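Plush fruit teaches a robot to tidy the bedroom

31 July 2023

Rotulell has started its biggest round of example gathering yet, and the classroom is a bedroom. The team wants 4,000 recorded tries at one everyday chore, getting soft toys off a bed and into a basket, and 657 are already on the server.

Each try pairs the arm's movements with camera views from the robot's head and from the side of the room. Plush toys are a wonderful test! They squash, they roll, and they never sit on a sheet the same way twice.

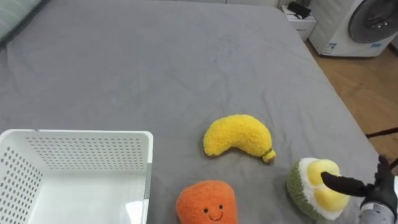

Guilan Jin would like to see more of the clumsy tries kept, arguing that a system fed only smooth grabs has no idea what to do after a bad one.

Rotulell agrees, up to a point. Tries that go wrong are saved with a tag marking the moment things slipped, and Hongmei Hao's group reviews them before anything goes into training. So far 37 have been set aside for a closer look.

Basket placement gets plenty of care too, as the learning system has to cope with whatever spot a family might pick.
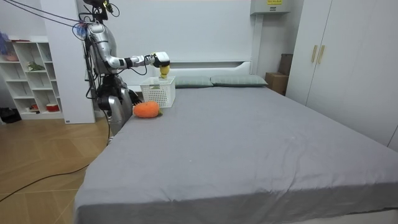
The robot reaches toward the basket at the head of the bed.

Between tries the toys are moved and turned, and the sheet is left with whatever wrinkles it has picked up. Dehua Meng, who plans the sessions, is delighted with the variety. "I used to draw up layouts on paper," Meng said. "Now I just toss the banana and we go from wherever it lands."

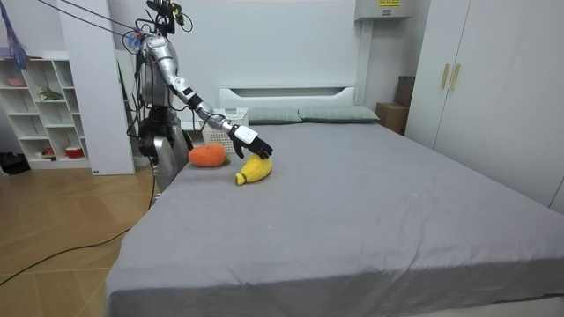
What comes next

Recording runs through August. The first trained version will then be tried on toys it has never met, and Xiuying Zheng is already shopping for them.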